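Assistive Automation Trials | Progress Reports | Laundry and Textiles

Second Progress Report to the Funder
Project: Evaluation of the Resov two-arm kit for small-item laundry work
Prepared by: Ravindran Naidu, Project Lead, Dorkunside Supported Living

1. Purpose of this report

This report covers the second stage of the evaluation funded under the equipment trials stream. The grant allows Dorkunside to assess whether the Resov kit, supplied by Grundimetti, is suitable for purchase by residential services of our size. It sets out the work completed, the results so far, spending matters that need the funder's attention, and the plan for the final stage.

2. Background

Our residences handle a large volume of small laundry. Staff have told us for several years that socks and other small items take up more of the evening shift than sheets or towels do. Grundimetti offers the Resov kit as a bench-mounted system with two arms, parallel grippers, wrist cameras and a software licence called Lò, which manages the training of new tasks. The supplier's brochure lists hanging, pairing and sorting among the supported uses. The first report dealt with delivery, installation and staff induction, and those matters are not repeated.

3. Work completed in this stage

The sock task was chosen as the main test. It calls for the kit to pick up a sock from a flat table, bring it to a clip hanger and leave it hanging. Socks of several colours and sizes were used, all donated by staff. The team made 244 attempts across 19 sessions. Each attempt was logged by the operator at the bench and checked by a second staff member on the following working day.
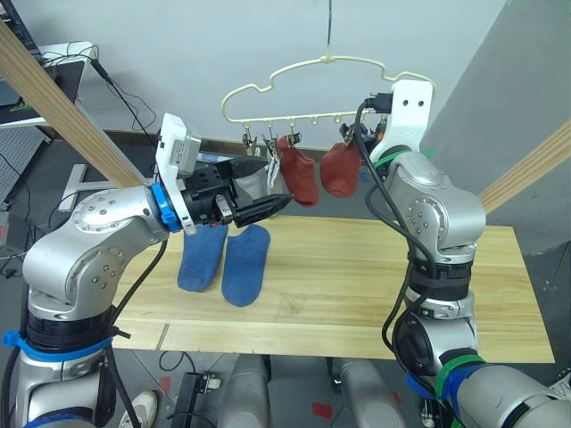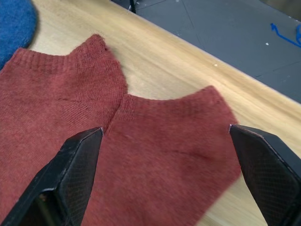 Results differed by type of sock. Longer socks were the most dependable, as there is more fabric to grip and the opening is easier to present to the clip. Low-cut socks gave more trouble. When two were laid close together, the grippers sometimes took both, and the operator had to stop and reset. Setting them further apart reduced the problem but added to the preparation time, and we have asked Grundimetti whether this can be handled in the Lò settings.

The hanger itself also needed attention. A hanger suspended from a single point will turn when it is touched, and early sessions lost time while operators waited for it to settle. Slower approach speeds were adopted from the sixth session onward. The log shows fewer missed clips after that change, although operators were also more experienced by then and we cannot separate the two effects.

4. Assessment of the product

The arms and grippers have been reliable. There were no injuries and no damage to the building. One wrist camera lost its connection on a Thursday afternoon and was replaced under warranty; the bench was out of service for 6 working days while the part was shipped.

The written material is weaker. The setup guide assumes knowledge that care staff do not have, and the section on calibration refers to menu items that are not in our version of the software. Support by telephone was courteous and prompt. In our view a service without a technically confident staff member would find the first month difficult.

Cost remains the main concern. The Lò licence is charged per bench and renewed yearly, and the quoted price does not include gripper pads, which the supplier treats as consumables. We have requested a full schedule of replacement parts so that the final report can give a proper cost per year.

5. Budget and variations

Spending is within the approved amount. Staff training took 26 hours more than planned, and the extra cost was met from the travel line, as the supplier agreed to hold its review meetings by video. The funder's approval is sought for this transfer. No other variations are requested.

6. Risks

Two risks are carried forward. The first is reliance on a small number of trained operators — at present the bench cannot run if two of them are on leave together. A further intake of staff is planned. The second is the supplier's announced software update, which may change how recorded tasks are stored. We have asked that the update be held back from our bench until testing is finished.

7. Next stage

The final stage will repeat the sock task with mixed loads and will add face cloths and light gloves. Staff at the residences will also be interviewed about whether the kit would change their evening work in practice. A draft of the final report will be sent to the funder for comment in November, together with the parts schedule and a recommendation on purchase.

Submitted for the funder's consideration.

Ravindran Naidu
Project Lead

Contact the project office | © Dorkunside Supported Living | Back to top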